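Home | News | Audio | Wearables | Repairs | Contact

Iswood revises Lukero charging case, keeps the oval shell

Filed under: Audio > Earbuds and cases
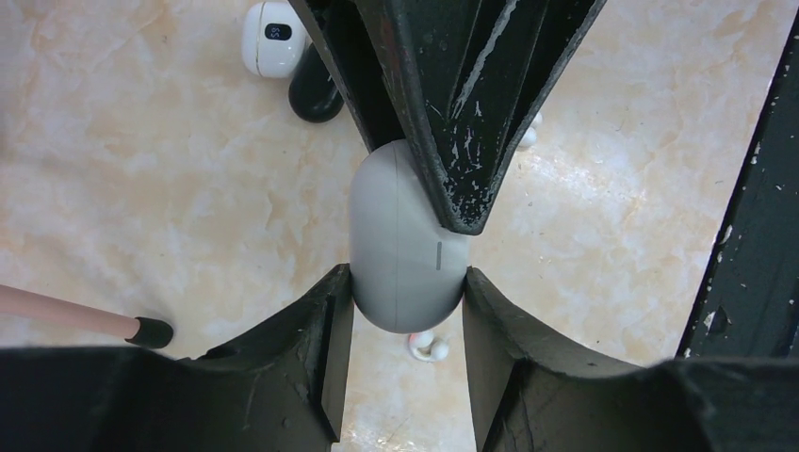 Iswood has started shipping a revised charging case for its Lukero earbuds. The outer shape carries over from the first version: a rounded oval in light gray with a smooth matte finish, and a thin seam where the lid meets the base. Changes are confined to the hinge, the battery and the charging contacts.

The battery is now rated at 442 mAh. Iswood lists two full recharges of the earbuds from a full case, the same figure it gave for the earlier model, and says the added capacity is meant to hold that figure over a longer service life. Charging is by cable only. A wireless version was shown to dealers in February but is not on the current price list.

The hinge pin is now steel and is held by a clip at each end. In the first version it was pressed into the shell and could work its way out after repeated drops. Van Damme, which handles repairs for the line, logged 200 cases returned with a loose lid before the change. Most had no fault in the battery or the circuit board and were put back into service with a new pin.

The contacts inside the case are spring-loaded and sit slightly higher in the wells. Owners of the first version had reported one earbud failing to charge when lint collected under it. Iswood still advises cleaning the wells with a dry cotton swab and keeping liquid cleaners away from the seam.

Earbuds from either version fit either case. Pairing data is stored in the earbuds, so a replacement case does not need to be set up again. Silicone covers made for the first case will fit, as the outside measurements have not changed.

Enutano will sell the case as a separate part, with a first batch of 200 units in gray. Other colors have not been announced. Cases bought with the original earbuds remain under the existing warranty, and loose lids are repaired at no charge during that period.

Share (2) | Comments (0) | Print

Tags: charging case, Lukero, Iswood, spare parts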